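How to write to your council member and get an answer

3/31/23

I've been pestering the council in Rurmont for 9 years now, and I used to do it badly. My early letters ran to three pages (sorry, everyone). These days I keep it short and I nearly always hear back!

First, find out which district you're in. Rurmont redrew its lines last July, and plenty of us on the Cheon side got moved. The clerk's page has a lookup where you type in your street.

Next, pick one thing. Mine this spring is the Nurley bus, which the draft budget would cut to weekdays. Put the agenda item number in your subject line if there is one, then say what you want in the very first sentence: "Please vote to keep weekend service on the Nurley route." After that, two or three lines on how it affects you. I mentioned that my district had 2,887 voters last time and that plenty of them ride that bus to work.

Keep the whole thing under 2,000 characters, as the online form chops off anything longer. I aim for about 700 and usually overshoot.

Add your full name and street address at the bottom, or the office may file it as out-of-district mail. Send it at least two days before the meeting, and if you've heard nothing after a week, call. Be nice to whoever picks up!
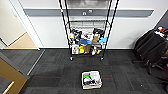 Can I send the same letter to every member of the council?

Send it to your own member first, then copy the others with a line at the top saying which district you live in.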